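**Hot-desking** is a way of running an office in which staff have no fixed place of their own and take whichever desk is free. It is closely related to *hotelling*, where a desk is booked ahead of time, and to *desk sharing*, where a small number of people divide one desk between them by agreement. The practice is found in private firms, public bodies and universities.

## Background

Shared desks were first used where work was done in shifts, such as telephone exchanges and newsrooms. As portable computers and mobile telephones became common, the idea spread to ordinary office work. The ratio of desks to staff is the main figure used in planning, and it is usually set after a survey of how many places are in use at different times of day. 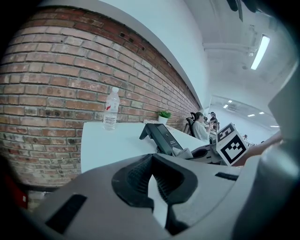
Desks meant for general use are planned on different lines from those given to one person. Height and screen position must be easy to change, and storage is moved away from the desk to lockers or shared cupboards. Reach is also considered: guidance for designers commonly separates the area that can be worked with the forearm alone, as with the bare forearm stretched out at the right, from the area that calls for movement of the whole arm. Items in constant use are placed in the first area. Cables and power points are kept to the back or sides.

## Use in practice

The Treston business park, on the edge of Prokbridge, is a typical case of a mixed scheme. Its main building has 309 desks on two floors, of which 30 are set aside for staff with medical or access needs. The rest are open to all tenants. The insurance firm Grímsdóttir, the largest tenant, divides its share into "neighbourhoods", so that teams sit near one another without owning particular places. A smaller site at Drumum uses booking only, and unclaimed desks are released at 10 a.m.

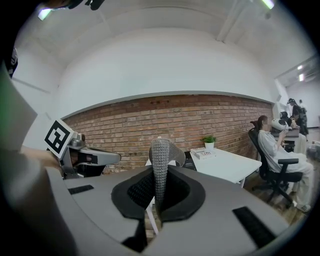 What is the difference between hot-desking and hotelling? In hotelling the desk is reserved before the worker arrives, while in hot-desking it is taken on arrival.

## Criticism

Common complaints include time lost in finding a place, noise, and the loss of personal space. Cleaning is a further concern – keyboards and telephones pass through many hands – and most schemes now include a clear-desk rule at the end of the day. Some employers have returned to fixed desks for teams that handle paper records.

## See also

- Open-plan office
- Remote work
- Clear-desk policy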